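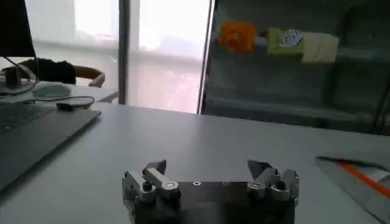

Week 4: Pricing a one-off job

Okay, last week we got through fixed and variable costs (and thank you to whoever fixed the projector, it's a miracle). This week I want to look at quoting, where most small shops lose their money without noticing.

Our running case is still Kestthorpe, the little joinery business. Brekon has asked them for a run of 40 display stands. Materials come to $990 for the whole lot. Labour, once you add up cutting, sanding, finishing and the drive across town, is $3315. A lot of you will want to add those two, divide by 40, slap a margin on top and head out for coffee. Please don't! You've left out the rent, the insurance, the ute, and the arvo somebody spent writing the quote in the first place.

So, overheads. I like to spread them over productive hours, meaning hours you can bill to a customer. Try it with the numbers on your worksheet and watch how fast the hourly rate climbs when you take out public holidays and sick leave. My first year in business I forgot December altogether, when half my customers shut up shop, and I was eating toast by February. 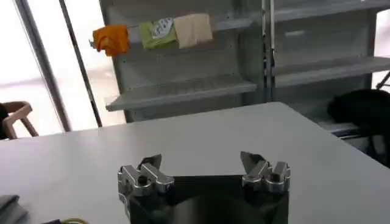 Bench space, Week 4.

Back to margin and markup, which are different animals. If a stand costs you $100 and you sell it for $125, your markup is 25 per cent but your margin is 20 per cent. Mix those up on a big quote and you've given away your holiday. Write both formulas inside the cover of your notebook, in pen.

One more thing on Kestthorpe: the customer wants 60 days to pay. The timber yard wants its money in 14. Work out who is covering the gap and what that costs at overdraft rates (I've used 11 per cent in the worksheet, use your own bank's if you're keen).

For next week, read the Voltness case and redo the quote with a deposit up front. Then have a go at the Valderrama question at the back, the one where the customer cancels halfway through. It's a bit of a stinker, so leave yourself a decent block of time and bring your workings, even the messy ones.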